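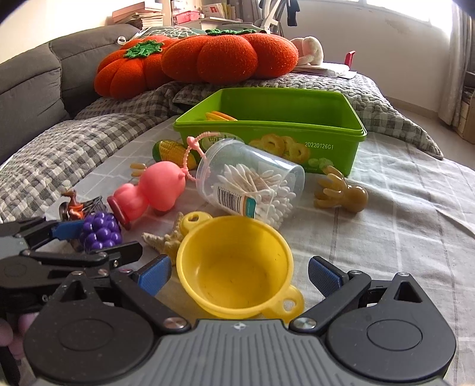 Como montar uma garra de mão com pontas macias – parte 2: dedos, molas e câmara

Categoria: Faça você mesmo > Robótica em casa

29 de janeiro de 2019

14 partilhas | 6 comentários

Na primeira parte imprimimos o corpo da garra e os dois cubos das articulações. Agora vamos montar os braços, colar as almofadas dos dedos e fazer os primeiros testes com objetos. Peço desculpa se alguma frase parece estranha, o português é a minha terceira língua e escrevo devagar.

A garra é operada com a mão. Não tem motor. Eu seguro no punho, aperto o gatilho e a câmara grava o que os dedos fazem. Depois uso essas gravações para ensinar o meu braço pequeno, a que chamei Lill.

Material para uma garra

– corpo e punho impressos (parte 1)
– dois braços pretos, impressos em PETG com 80 por cento de enchimento
– duas almofadas em TPU azul, com ranhuras
– parafusos M3 de cabeça redonda, mais alguns de reserva
– duas molas de torção
– cola flexível para TPU
– uma câmara pequena com lente larga
– lixa fina e álcool isopropílico

Passo 1. Limpar os furos

Antes de montar qualquer coisa, passe uma broca de 3 mm, à mão, em todos os furos dos braços. Não use o berbequim. No meu primeiro braço usei, e o furo ficou oval. Com o furo oval a ponta do dedo dança e não há parafuso que resolva.

Passo 2. Montar os braços nos cubos

Coloque a mola dentro do cubo, com a perna curta virada para o corpo. Encaixe o braço e rode-o até sentir resistência. Aperte o parafuso até parar e depois volte um quarto de volta. O braço tem de cair sozinho quando a mola está solta. Se não cai, lixe a face interior do cubo e tente outra vez.

A abertura máxima da minha garra é de 90 mm entre as almofadas. Com menos do que isso, os objetos largos já dão problemas quando chegamos um pouco de lado.

Passo 3. Colar as almofadas

Lixe a ponta do braço e limpe com álcool. Ponha uma linha fina de cola, encoste a almofada com as ranhuras para dentro e prenda com fita. Deixe 22 horas. Eu sei que na embalagem está escrito menos, mas a Kelly Arruda, que partilha comigo a impressora na oficina Lesora, tirou a fita cedo demais e a almofada escorregou 5 mm para o lado.

A escolha do TPU também conta. Um muito mole dobra-se quando o objeto é pesado, e um muito duro deixa fugir tudo o que é liso. Comecei com um rolo barato e acabei por trocar.

Passo 4. Fixar a câmara

A câmara deve ver as duas pontas dos dedos e também o que está à frente delas. Com a garra aberta, as almofadas ficam de um lado e do outro da imagem e o objeto aparece no meio. Verifique isto antes de apertar o suporte – depois é preciso desmontar o punho para chegar ao parafuso de baixo. Se o corpo da garra ocupa metade da imagem, incline a câmara um pouco para cima.

Passo 5. Os primeiros testes

Trabalho em cima da cama, com um lençol claro esticado. A superfície cede um pouco e os dedos não batem com força quando eu me engano na altura. Espalho coisas de formas diferentes: um funil amarelo de plástico, uma estrela-do-mar, polvos de borracha, uma espiga de milho de brincar, um cacho de uvas roxas e um frasco de cotonetes deitado.

O funil é um bom começo. Tente primeiro pela borda larga, depois pela argola pequena do lado. São dois movimentos muito diferentes e convém gravar os dois. O frasco é mais difícil, porque é redondo e está cheio. Aproxime a garra com os dedos atravessados ao comprimento dele e feche devagar.

Com os brinquedos de borracha, feche só até segurar. Se apertar até ao fim, o braço vai aprender a esmagar, e mais tarde isto é chato de corrigir. Uso uma caixa verde aberta como destino. Uma caixa com paredes baixas serve igualmente.

Problemas que tive

O gatilho volta devagar: quase sempre é pó de lixa dentro do cubo. Sopre e não ponha óleo, o óleo chega à cola.

Um dedo fecha antes do outro: as molas foram montadas com tensão diferente. Desmonte as duas, mesmo que só uma pareça errada.

A imagem treme: aperte o suporte da câmara e segure no punho com a mão inteira.

Os ficheiros dos braços estão na pasta Cunus, junto com os da parte 1. Na parte 3 vou explicar como separo as gravações boas das más antes de as passar ao Lill.

Texto de Aušra Krūmiņa

Etiquetas: garra, impressão 3D, TPU, robótica caseira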